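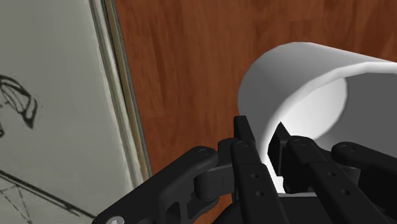

Jenő Boros

2019-02-08

Plasma cell prep, second go. Bead kit swapped to the Gusto one, old lot ran out Tuesday. Three marrow samples in, all EDTA, all from the Drerkow clinic. Sample 2 had a clot at the bottom of the tube — passed it through the 35 micron strainer twice, lost volume, kept going.

Spun at 300 g, 10 min, brake off. Red cell lysis took longer than the sheet says. Sheet says 5 min, samples 1 and 3 still pink at 5, gave them 8. Sample 2 I lysed twice. Don't love that. Viability afterwards 91, 74, 88 (trypan, counted by me, Ottó counted sample 2 again and got 71).

Column step: CD138 beads, 15 min in the fridge, NOT on ice. Ottó's old protocol says ice and that is why we got such poor pull-down in the fall, I'm fairly sure. Crossed it out in the binder. Whoever prints the next copy please print the corrected one.

Purity by flow, CD38/CD138 gate:
sample 1 — 94%
sample 2 — 61%
sample 3 — 92%

Sample 2 is no good for the FISH panel at that purity. Might do for RNA, will ask. There was a lot of debris low on forward scatter, so the gate is partly guesswork. Saved the files under the run folder with my initals, ungated ones too.

Cytospins: 800 rpm, 3 min, two slides per sample. Sample 3 slide B has a smear across the middle, my sleeve. Slide A fine. Fixed and in the freezer box, second row.

Drug plate from Wednesday read out this afternoon. Bortezomib curve looks normal in the control line, flat in the resistant line up to 20 nM, same as last time. Carfilzomib curve odd: top two doses higher signal than the middle ones. Edge wells? The outer column had visibly less medium. Should have filled the outside wells with PBS and not used them, I know, I know. Repeat Monday, inner 60 wells only. Ottó wants lenalidomide on the same plate, told him five day exposure wont fit with a 48 h readout, so he gets his own plate.

Plate reader froze once during the read. Restarted the Kudo software, read again, numbers within 2% of the first half. Used the second read.

Stocks: DMSO aliquots of carfilzomib down to four. RPMI fine. Order FBS before the end of the month, the Festico rep says the price goes up in April. Ask for the same lot, we have everything else tested on it.

To do
– email clinic re clot in sample 2, were the tubes inverted after the draw?
– cell pellets 1 and 3 into RLT, minus 80 (done 17:40)
– compensation controls, old ones are drifting in the PE channel
– Ottó to check my gate on sample 2 before I write it off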